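Visit report: the rye mill at Mukholm
Members' autumn visit, Wed 16 October

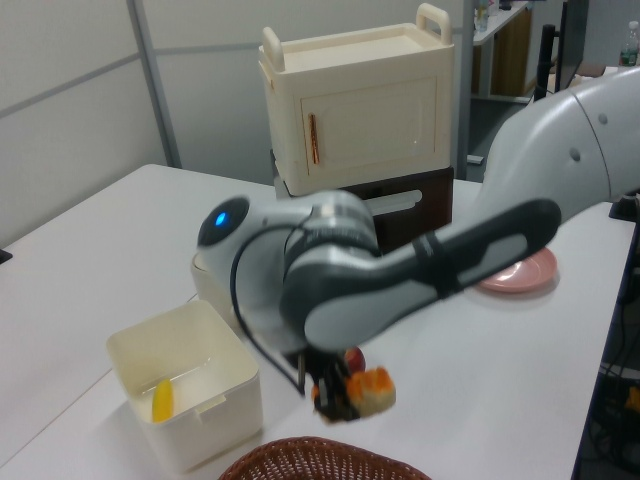

Bontu Yilma
Technical editor, grain and baking section

The mill at Mukholm stands on the north side of the harbor basin and has ground rye on the same site under three owners. The present one, Żak, took it over with the old flat store and has since replaced most of the cleaning house and two of the roller stands. We were a party of 22, split into two groups at the gate. My group was led by Jadwiga Szewczyk, the shift miller, and went through in process order, from intake to packing. The other group started at the laboratory and met us at lunch.

Intake

Grain arrives by truck only. The quay is intact but the ship unloader was taken out before the present owner's time, and there is no plan to put one back. Each truck is probed at several points before it is allowed over the pit, and the sample goes by air tube to a small room next to the weighbridge. Moisture, test weight and falling number are measured there, along with a visual check for ergot. Falling number takes the longest and sets the pace of the whole yard in harvest weeks. In August the line of trucks reaches the public road, and the mill runs a second instrument to keep up.

The intake rules are stricter on ergot than I had expected for a mill this size. A load above the limit is refused at the gate, even though the optical sorter inside could bring it down. The reasoning given was that ergot breaks up in handling, and fragments the size of a broken kernel are much harder to sort out than whole bodies. Several of our members buy on the assumption that the sorter solves the problem, and there was some discussion of this on the stairs.

Storage is in concrete bins built as a block, with steel hopper bottoms added later. Temperature cables hang in every bin. The readings are logged to a screen in the control room and also written by hand on a sheet once per shift. We were shown the sheet. One bin had been turned the week before after a slow rise near the top, which the miller put down to a wet patch in a late load.

Cleaning

The cleaning house takes up five floors. The order is magnet, separator, destoner, indented cylinders, optical sorter, scourer, and a second aspiration before tempering. Most of the machines are standard and I will not describe them. Two points are worth recording.

First, the destoner has been moved ahead of the cylinders. In the previous layout it came after them, and stones were wearing the indents on the intake side. Liner changes are reported to be less frequent with the new order, though the mill has only had one full season on it.

Second, the scourer is run harder than in most wheat mills I have seen. Rye has a deep crease and a wrinkled surface, and the miller wants as much of the outer dust off as she can get without breaking the kernel. She judges it by the color of the liftings and by rubbing a handful from the outlet on a dark cloth. There is a pressure setting on the machine, which she described as a starting point.

Tempering

Rye takes up water faster than wheat and the tempering time is correspondingly short. The mill has four tempering bins of equal size, filled and drawn in rotation. Water is added in an intensive dampener at the top, controlled from a moisture meter upstream. The target is lower in winter, when the incoming air on the upper floors is dry and the stocks lose less in the pneumatics than one might think. I asked for the figures and was told they were not for publication.

A longer rest than the schedule calls for causes trouble. The bran toughens, which is wanted, but the endosperm becomes sticky and blinds the sieves further down. If a stop on the milling side lasts more than one shift, the tempered grain is drawn off and blended back slowly over the next day. This is tedious and the operators dislike it.

Grinding and sifting

The roller floor was the part most of us had come for. There are four break passages and five reductions, all on fluted rolls. Smooth rolls are not used at all here, since rye flakes on them. The corrugation on the later passages is fine enough that one of our group took the rolls for smooth until a stopped stand was opened.

The two new stands are on first and second break. They were chosen for the feed arrangement, which spreads the grain across the full roll width at low throughput. On the old stands the ends ran starved whenever the mill was turned down, and the rolls wore unevenly as a result. A worn pair was laid out on trestles for us to feel. The difference between the center and the ends could be found with a fingernail.

Rolls are refluted by an outside firm, Lullar, which collects and returns them on a fixed rota. Samran Jaidee from the firm had come over for the day and answered questions on spiral and on the choice of dull-to-dull running. His view is that most rye mills flute too fine on second break and then complain about sifter capacity. Miss Szewczyk did not disagree in front of visitors.

Above the rolls are two plansifters of eight sections each. The sieve frames are wood with glued cloths, and the cloths are checked by lamp on a weekly round. Humidity is the main enemy. The pneumatic lines are lagged where they pass the outside wall, and the spouting under the sifters has heated jackets on the three coldest drops. Before the jackets were fitted, paste built up inside the spouts each winter and had to be scraped out by hand.

Noise on the sifter floor was high enough that the guided tour stopped talking and pointed. Visitors who want to ask questions about sifting should save them for the stairwell.

Laboratory

The laboratory is one long room above the packing hall. Work is divided between routine release testing and baking trials. Ash is run on every production lot, and falling number on both the grain and the flour. An amylograph is used for anything going to customers who bake in large tins, where a weak starch shows up as a gummy layer at the base of the loaf.

Hubert Kozłowski runs the baking side. He bakes with a three-stage sourdough kept on site and a single-stage one for comparison, and keeps slices from each trial for four days to follow the crumb. His main concern this year is the opposite of the usual one. After a dry harvest the falling numbers are very high, the starch is slow to break down, and the bread comes out dry and tends to crack on top. He corrects with more water and a share of scalded flour. Malt would do the same thing more quickly, but two of the larger customers do not accept it on the label.

Loaves from three flours were cut for us at lunch. The medium flour gave the most even crumb. The wholemeal had been milled the previous day and was in my opinion too fresh to judge.

Packing and dispatch

Two lines, one for 30 kg sacks and one for bulk. The sack line is manual at the filling spout and automatic from the stitcher on. Every sack passes a metal detector, and the line log for the shift we saw stood at 384 sacks when we came in. Bulk flour goes through a rebolt sifter directly above the tanker bay. The tailings from that sifter are collected in a clear box and inspected at each loading.

Bran and fine offal are pelleted and sold for feed under the name Clostelora. The pellet press was down for a die change on the day.

Dust control

Żak has zoned the building on a plan that hangs at each floor entrance. Elevator legs have belt alignment and speed monitoring, and explosion relief is ducted to the north wall, away from the yard. Housekeeping was good on every floor except the top of the elevator tower, where ledges behind the heads carried a visible layer. Our guide noted it down without being asked.

Practical notes for later parties

Safety shoes are required and there is no loan stock above the common sizes. The stairs are open grating. Parking is on the quay side, entered from the second gate, and the first gate is for trucks. The climb to the top floor is optional and those who skip it can wait in the control room, where there is a good mimic panel of the old mill.

Papers from the day, including the flow sheet with the sieve apertures removed, are held by Halina Kozłowski at the section office and can be borrowed by members. The copying limit is 2,000 pages a year across the section and most of it has been used, so please ask for the loan set.

The spring visit will be to a maltings. Location to be confirmed.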